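Home Interviews Materials Archive Contact
Search this site Enter keyword Go

Shrinkage, skew and the ordinary bedspread: an interview with Drahomíra Havlíček

By Kai Lindemann, 29th January

Drahomíra Havlíček runs the finishing laboratory at Stirnetti, where cotton and cotton-blend bed covers are tested before they go to hotels and shops. We spoke about what washing does to flat cloth, and why so many covers come back from the laundry no longer square.

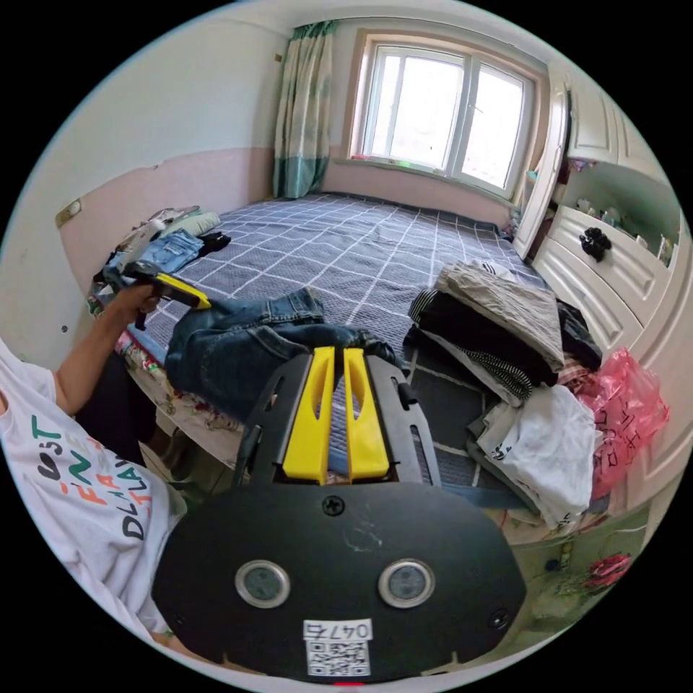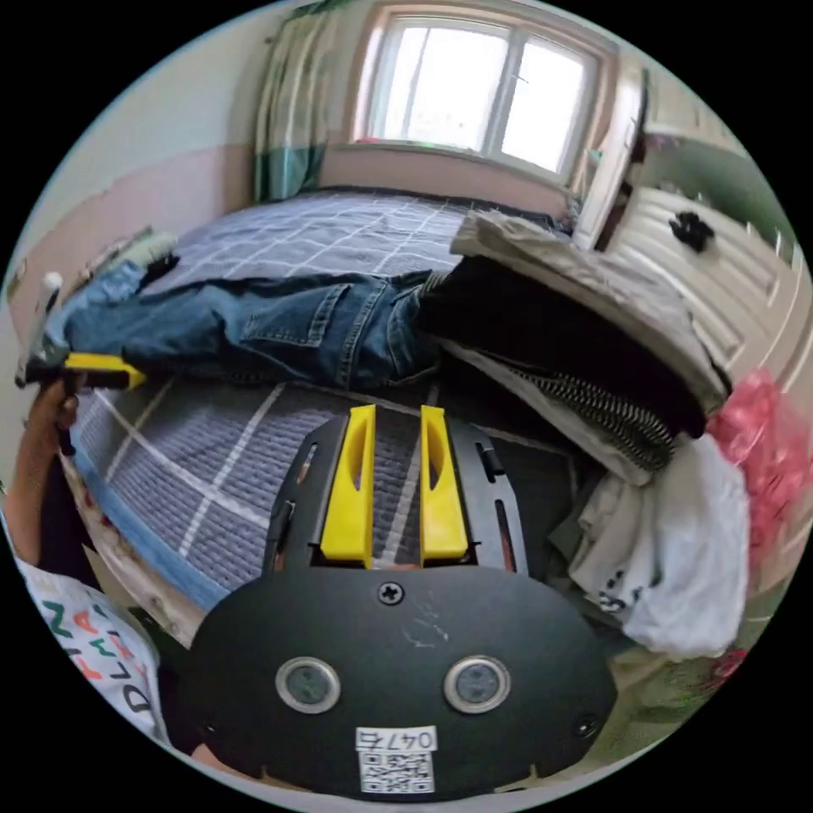 Skew is the fault she sees most often. The weft yarns, which should cross the cloth at a right angle, end up running at a slant. "On a plain cover you can have three per cent and the customer will sleep under it for years," Havlíček said. "Put a white grid of squares on grey-blue, like the bedspread in the first photograph, and the pattern gives you a reference. If the cloth is off, you have a line to compare with the edge of the mattress." Her laboratory uses checked covers to train new staff for that reason.

The test itself is simple. A specimen is conditioned overnight, marked with a template and measured, then washed and dried flat. After the last cycle it is conditioned again and the marks are read a second time. The current series covers 321 specimens from one mill. Each is cut at least 28 centimetres in from the selvedge, where tension during weaving is less typical of the full width.

Length and width are reported separately. "People ask for one shrinkage figure. There isn't one. Warp is under more tension on the loom, so it usually gives back more when it gets wet." She prefers to see both values on the care sheet, with the drying method beside them. Tumble drying adds movement, and the result can't be compared with a flat-dried one.

Most skew, in her view, is put in at the stenter, the long frame that holds the cloth by its edges as it dries. If one chain leads the other, the weft is set at an angle. It may then be pulled straight by force before packing -- the buyer's first wash lets it go back. "Straightened is a different condition from straight. The cloth has been set once already."

At home she advises washing a new cover on its own, loosely loaded, and pulling it to shape while damp. She doesn't recommend ironing a skewed cover square. It will hold until the next wash.

The series should be finished in September. A second one, on quilted covers, will follow if the method can be agreed. The filling moves independently of the face cloth, and at present two operators can read the same specimen differently.

Comments (3)

Gunther Rothe: Was the conditioning done at standard humidity? It isn't stated.

Sabine Steinbach: Mine went out of true after one wash. I blamed the machine. Will try drying it flat.

R. Nolte: Agree about the stenter. Ours was out by a few millimetres for a whole season and we only found it on checks.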